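Patterns Around Us: Repeats and Marbling

Edulum Learning Pages for Young Visitors
Ostis Museum of Decorated Paper, Dranddale

Introduction

Patterns cover a great many of the things people use every day. They are found on curtains, floor tiles, socks, gift wrap, bus seats and the insides of envelopes. Most people pass them without stopping to look. The museum invites young visitors to look more closely and to learn how patterns are planned and made.

These pages explain two large families of pattern. In the first, a picture or shape is repeated according to a rule. In the second, swirls and clouds of color spread over a surface and no rule is easy to find. Both kinds have a long history, and both are represented in the museum's collection. Words in the list at the end may be new to some readers.

What is a repeat?

A designer who wishes to cover a large wall does not draw the whole wall. The designer draws one block of pattern and then has it printed over and over again. This block is called a repeat.

A repeat must be drawn with care. Whatever leaves the block on the right side must come back in on the left side at exactly the same height. Whatever leaves at the bottom must come back in at the top. If a leaf is cut in two by the edge, the two halves must meet when the next block is printed beside it. When this is done well, the joins disappear and the eye sees one continuous design.

There are several ways to arrange the blocks. The simplest is the straight repeat, in which they are placed in even rows and columns like the squares on a checkerboard. In a half-drop repeat, each column begins halfway down the block next to it. The half-drop is useful for flowers and leaves, as it hides the rows and makes the design seem to wander. In a mirror repeat, the block is flipped over so that the left side and the right side match, as the wings of a butterfly do.

How wallpaper was printed by hand

Before there were printing machines, wallpaper was printed with blocks of wood. A carver cut the design into the flat face of the block, leaving some parts raised and cutting the rest away. The raised parts were pressed into wet color and then pressed onto the paper.

Each color needed its own block. A design with a red flower, a green leaf and a brown stem needed one block for the red, one for the green and one for the brown. The printer put down the first color along the whole length of the paper, hung the paper up to dry, and only then began the second. Small pins at the corners of the block left tiny dots, and the printer used them to line up the next block in exactly the right place.

The museum owns a set of pear wood blocks from the Čierny workshop, which once stood beside the river in Dranddale. The largest design in the set is a garden with birds, and it needed 38 blocks. The workshop's order book shows that it was printed for the dining room of a hotel. The book also records a complaint from the hotel: one of the birds had been printed upside down on several rolls. The workshop replaced the rolls and kept the spoiled ones for lining drawers. One of those drawers is on display in Room 2.

Machines with rollers later took over much of this work. The design was placed on the outside of a roller, so that the pattern began again each time the roller made a full turn. The length of the repeat was decided by the distance around the roller. A large design needed a large roller.

How paper is marbled

Marbled paper belongs to the second family. It is named after marble, a stone that begins as limestone and is changed by great heat and pressure deep in the ground. Pure marble is white. The streaks and clouds in colored marble come from other minerals that were mixed in with the limestone before it changed. Iron, for example, may give shades of pink, red or yellow.

People have admired these streaks for a very long time, and they have found ways to make paper and other materials look similar. To marble paper, the maker fills a shallow tray with water that has been thickened, often with a jelly made from seaweed. Drops of color are let fall on top. The color floats and spreads into rounds. The maker may leave the rounds as they are, blow on them, or draw a comb through them to pull them into waves and feathers.

A sheet of paper is then laid on the surface, beginning at one corner so that no air is trapped beneath. When the sheet is lifted, the floating color comes away with it. The next sheet requires fresh drops of color, and it will be different. A maker may produce 1000 sheets in a lifetime — or a great many more — and no two will be exactly alike.

Bookbinders valued marbled paper highly. They pasted it inside the covers of books, where it hid the folded edges of the leather. Some also marbled the edges of the pages in accounting books. If someone tore out a page, the break in the pattern could be seen at once.

Two families in one room

Walls are often given a repeat, while floors and tables are often given a stone pattern. Designers think carefully about how the two will look together. A wall with strong red fruit may be set beside a pale table so that one pattern does not compete with the other. Colors may also be shared. A little pink in the wall and a little peach in the table help the two to seem related.

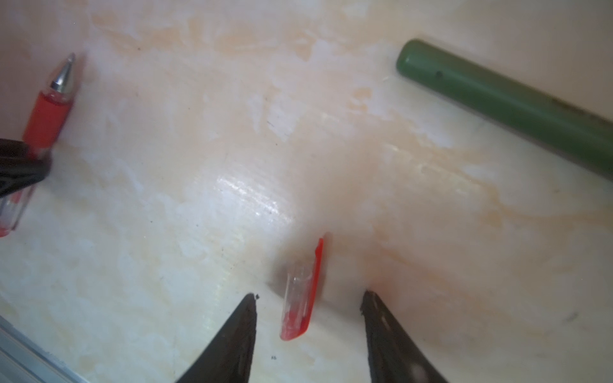 Peach and pale orange marbling on a cream-white surface. 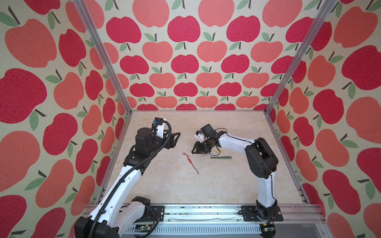
Modern surfaces with a marble pattern are not always made of stone. Many are printed, and a printed marble pattern is itself a repeat, even when it looks free. Designers make the block very large so that the same cloud or streak does not return too soon. A careful observer may still find it. Young visitors may wish to test this at home on a floor, a shelf or a roll of shelf paper, by choosing one unusual mark and searching for its twin.

The work of a pattern designer

Lenka Štěpánek has drawn patterns for fabric and paper for many years, and in May she taught a class in the museum's workshop. She began by showing the pupils her sketchbook, in which a single design of plum branches had been drawn 69 times. In the early drawings the branches made a stripe that could be seen from across the room, although she had not intended one. Designers call this an accidental line, and they search for it by pinning several copies of the repeat side by side and stepping back.

"I look at it with my eyes half shut," she told the class. "The details go away and the stripe comes forward. Then I move one plum and look again."

She also advised the pupils to draw the empty spaces with as much care as the fruit. A gap that is too large will be repeated along with everything else, and on a finished wall it may look like a row of holes.

Activity: make your own repeat

You will need a square of plain paper, a pencil, safety scissors, clear tape and colored pencils. An adult should help younger children with the cutting.

Draw a small picture in the middle of the square. Do not let it touch the edges.

Cut the square in half from top to bottom. Your picture will be cut as well. Exchange the two halves, so that the outside edges now meet in the middle, and tape them together on the back.

Cut the square in half again, this time from side to side. Exchange the top and the bottom and tape them together.

The pieces of your picture are now in the four corners, and there is an open space in the center. Fill the space with a second drawing, again keeping away from the edges. Color the square when you are satisfied with it.

Make several copies on a photocopier or trace them at a window. Place the copies edge to edge, and the pieces of your first picture will join.

Words to know

Block: a piece of wood with a raised design, used for printing.
Half-drop: an arrangement in which each column begins halfway down the one beside it.
Marbling: the making of stone-like patterns, often with floating color.
Mineral: a natural solid substance found in rocks.
Repeat: the part of a pattern that is printed again and again.

Visiting the collection

The pattern rooms are on the upper floor and may be reached by the stairs or the elevator. Paper fades in strong light, so the lamps in these rooms are kept low, and visitors are asked to allow their eyes a moment to adjust. Pencils may be used for drawing in all rooms. Pens and paints must be left at the front desk. School groups should write to the education office before their visit if they wish to use the printing table.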